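6. First pick-up run

Do this on a kitchen table before moving the Pisska to the workshop bench.

1. Set out light cleaning items on the cloth and place the bin on a stool beside the table.
2. Check the screws on both fingers and wipe the blue pads.
3. Open the jaws fully, then close on one item at a time.
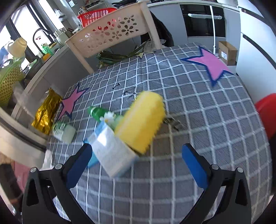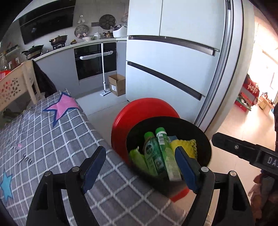
4. Lift straight up before moving sideways — a tilted box can slip.

Note: Fahad Memon's build uses a grip limit of 400. Start there.

Caution: Keep fingers clear of the jaws.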